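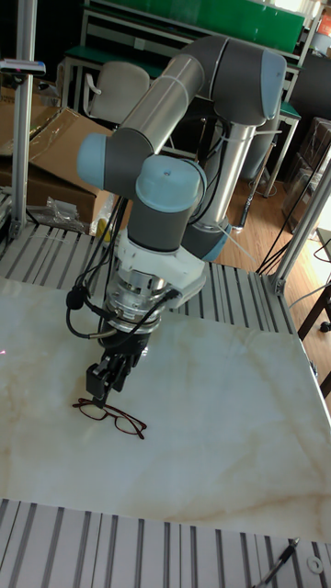 Flarkoson Eyeglass Drive Opens Sep 23, 2018

Print this page | E-mail this release

ORKGATE – Old glasses are coming out of drawers all over town, and Flarkoson would love to have them! The optical workshop on Olteanu Street begins its fall collection today and will take donated eyeglasses through the end of November.

Frames of every kind are welcome, from thick tortoiseshell to thin metal, along with reading glasses and children's sizes. Scratched lenses are fine. Bent arms are fine too – the bench crew straightens them by hand. Cases are useful if you have them, but please leave out contact lenses and loose glass.

Last year's drive brought in 486 pairs, and 152 of them went straight back into use after a cleaning and a new set of nose pads. The rest were sorted for parts or set aside for lens work.

"People hang on to their old glasses for years, and I completely understand it, because they were on your face every day," said Eusebio Llanos, who runs the workshop. "We had a pair last fall with a little note tucked in the case, and we all stopped to read it. I can't wait to see what comes in."

Drop boxes are open at 18 locations, including the library, both pharmacies and the Clesar bakery. Anyone with a larger batch can call the workshop to set up a pickup. Ottó Sárközi will also lead a free evening class on small repairs, with room for 40 people and tools provided. Sign up at the front counter.

Related releases
Flarkoson Adds Saturday Repair Hours
Clesar Bakery Joins Drop Box List
Spare Parts Wanted: Hinges, Screws and Nose Pads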